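Sartori citrus growers face tighter rules on wax labelling

Packhouses in the Sartori district will have to state the type of coating used on fresh citrus from December, under a labelling code published on June 4, 2026.

The code applies to oranges, mandarins, lemons and limes sold loose or in nets. It covers any coating put on after washing, including plant waxes, shellac and mixed products. Fruit sold without a coating may be marked "untreated after harvest", but only if the packhouse keeps a washing and drying record for each batch.

Citrus fruit loses much of its natural wax when it is washed and brushed. Packers replace it with a thin applied layer, which slows water loss and limits shrivelling during transport and storage. Too heavy a layer restricts the movement of oxygen through the peel and can lead to off flavours, particularly in mandarins, which are more sensitive than oranges.

The district has 86 registered packhouses. Of these, 4 already print the coating type on their cartons. The remainder use a general statement or none at all.

Sylvie Cloutier, who drafted the technical section of the code, said the main difficulty was with loose fruit.

"A net has a label and a carton has a label, but a mandarin in a shop tray has neither," she said. "The code puts the duty on the carton, and the shop then has to copy the wording to the shelf ticket."

Shelf tickets must use letters of the same height as the variety name. A short form, such as "plant wax" or "shellac", is accepted. Trade names alone are not.

The code also sets a storage trial that packhouses must repeat each season. A sample of 194 fruit is drawn from the line, weighed, held at a fixed temperature and humidity, and weighed again at set intervals. Weight loss and visible shrivelling are recorded separately, as the two do not always move together. Fruit with the stem left on is recorded as its own group. 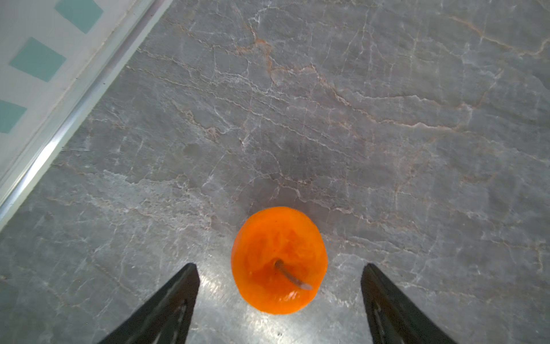
Jilari, which packs mandarins and lemons on two lines, said it would need to alter its carton printers and retrain grading staff before the start of the season. The firm put the extra work at roughly 183 hours for the first year.

Marcelino Mateos, operations manager at Jilari, said the printing was a minor matter compared with the batch records.

"We change coating between varieties, sometimes twice in a shift," he said. "Each change now has to be logged against the batch number - and the line has to be cleared before the next lot goes through."

Toltiro, a supplier of coatings to the district, said its product sheets would be reissued with the accepted short forms. It does not expect to change any of its mixtures.

Cartons printed before the start date may be used until stocks run out, provided a sticker with the coating type is added to the end panel. Packhouses that send all their fruit for juice are exempt. Applications for exemption should be made in writing to the district office and must include the most recent sales return.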